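Looking after the worktables
Speaker notes, Panesbridge spring meeting, 10 March 2020
Speaker: Ans Bosman
Length: 30 minutes, questions included

Before starting: check the clicker, put the sample boards on the front table, hand out the one-page sheet at the end and not now, or they will read it while I talk.

Slide 1. Title

Good morning. My name is Ans Bosman and I look after the shared rooms at Panesbridge. That covers the furniture, the shelving and the floors, and most of my time goes to the tables. Today I will talk about the tabletops: what marks them, what we do about the marks, and what we leave alone.

If you came for the talk on lighting, that is next door with Benoît Arnaud.

Slide 2. Why tables

We have three rooms with light wood worktables. People cut on them, write on them, glue on them, eat lunch on them. A table gets more use than anything else in the building except the door handles. It is also the thing people complain to me about most. In May of last year Séverine Rolland went through the request book for me and sorted every entry by subject. There were 2,356 entries in all, and 1,191 of them had to do with a table or something left on one.

(Pause. Let them read the number.)

Most of those were small. "Sticky patch." "Ink again." "Who owns the box on table four?" Small requests still need somebody to walk over and look.

Slide 3. What we used to do

For years the rule was that any mark got scrubbed the same day. The cleaning crew had a rough sponge and a strong spray and they used both. The marks came off. So did the finish, a little at a time. On the two oldest tables you could feel the dull patches with your hand before you could see them. After that, every new mark went in deeper, because there was less finish to stop it.

Thierry Picard came from Millet to look at those two tables. He ran his palm over each one and told me the sponge had done more harm than the ink. I did not enjoy hearing it. He was right, and the sponges went in the trash that week.

Slide 4. Types of mark

I sort marks into four groups. The sorting matters because the first step is different for each.

Group one is loose dirt. Crumbs, eraser bits, sawdust. Brush it off first. If you wipe it with a damp cloth you push the grit around and scratch the top.

Group two is surface marks. Pencil, some inks, shoe scuffs where somebody stood on the table to reach a shelf. These sit on the finish. They usually lift with a soft cloth and a little dish soap in warm water.

Group three is marks that have gone through the finish into the wood. Old ink, wine, the black ring from a wet steel can. Soap does nothing for these. You either sand and refinish or you live with them.

Group four is damage. Knife cuts, burns, dents. No cleaning at all. Write it down and tell me.

Slide 5. A small mark on a light top

The next slide is one of our tabletops with the kind of thing I get asked about every week. Give people a moment to find the marks. The room may need the front lights down. 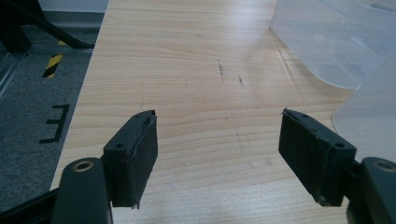 Light wood tabletop with two faint dark marks, a short streak and a smudge.

Ask the room: would you clean it, and with what?

Take two or three answers. Somebody will say alcohol. Somebody will say leave it. Then go through it in order.

The short streak looks like a scribble, pencil or ink. I can't tell which from a slide, and you often can't tell at the table either. So the order is: dry eraser first, the soft white kind, with light pressure. If some of it comes away, it was pencil, and you carry on until it is gone. If nothing comes away after a few strokes, stop. Go to the damp cloth with soap. If that fails, stop again and write it in the book.

For the smudge next to it, same order. Don't rub sideways across the grain. The lines in this wood are fine and run one way, and a cloth that follows them leaves less behind.

Point out the shine on the top as well. There are soft reflections from the overhead lights. I use those when I check a table. Bend down until the light slides across the wood and look for a place where the reflection goes flat. A flat place may be a worn finish, and it may only be dried soap. Wipe it once with plain water, dry it, and look again.

Slide 6. The test spot

Before anything stronger than soap, test it. Pick a place on the underside lip if the underside is finished the same way, or a back corner if it isn't. Put on one drop, wait two minutes, wipe, and check for dulling or stickiness. If the spot changes, don't use it on the top.

We don't keep alcohol or acetone in the cleaning cupboards anymore. If you think you need either one, come and find me.

Slide 7. Things left on the table

This is half the job. A top that is covered can't be checked or wiped, so what people leave behind matters almost as much as what they spill.

Plastic sheets and plastic boxes are the ones I worry about. Left flat for a long time, some plastics will stick to some finishes, and when you pull them away you get a print of the edge. It is worse near a sunny window. Pick them up at the end of the day and stand them on the rack. Don't slide them either, since any grit underneath goes along for the ride.

Cardboard is fine when it is dry. Wet cardboard leaves color.

Rubber feet on tools and lamps can leave dark rings. We put felt under ours. Felt picks up grit as well, so look at it when you move the lamp.

Paint jars go on a tray. We bought a stack of trays from Ernon and they have held up. Any tray with a raised rim will do.

Slide 8. The daily routine

Keep this one short. It is all on the sheet.

Clear the table completely. Brush toward one end and catch the bits in a pan. Wipe with a cloth that is damp and wrung out hard. Follow with a dry cloth while the first pass is still wet. Do the edges last. Look once with the light low.

One table takes me 2 minutes if it is clear to begin with. Clearing it is the slow part.

Cloths go in the bin with the lid, and the bin gets emptied every evening. A cloth that has been used on glue gets thrown away. Please don't rinse it and hang it back up. We have tried that and it put glue on four tables.

Slide 9. Refinishing

We do this when the top has too many group three marks or when the finish is worn in the places where people rest their arms. The arm places go first, along the front edge.

Solange Bouvier runs the refinishing with me. We take one table out at a time and do the whole top. We tried patching on one table and you can see every patch. Sand lightly with the grain, vacuum, wipe, let it dry fully, then thin coats. The table stays out of use until the last coat is hard, and that takes longer than people want it to. Put a sign on it. Put a second sign on it.

The oil we tried under the Rata project gave a nice surface but needed new oil too often for a shared room. In a private office it would be fine. For the shared rooms we went back to a clear water-based finish.

Slide 10. What we leave alone

A table that people work on will have marks. We decided as a group that a faint mark smaller than a fingertip does not need a request in the book, provided it doesn't rub off on paper or sleeves. To check, press a clean white tissue on it and lift. Clean tissue, leave the mark. Dark tissue, clean the table.

Some people were unhappy with this at first. Séverine had the cleanest table in the building and wanted it kept that way. She still erases her own pencil lines, and that is up to her.

The request book has been thinner since then. I haven't done a second count.

Slide 11. Questions I expect

Can we use wax? Not over our finish. It builds up and it makes refinishing harder later.

Can we use a cutting mat all the time? Yes, and lift it once a week and wipe under it.

What about melamine sponges, the white ones? They are fine sandpaper. Same problem as the old sponges, only slower.

Who pays if a table gets burned? Ask the office. I only deal with the table.

Hot drinks? Use a coaster. There is a pile by the sink.

Slide 12. Contact and handout

Hand out the sheet now. The sample boards are on the front table: one new finish, one worn, one scrubbed with the old sponge for a month. People should touch all of them. The scrubbed one is on the left.

If there is time left over, do the tissue test on the front table in this room. Check beforehand that there is a mark on it.

Put the boards back in the gray case, felt between each one, and return the clicker to the desk.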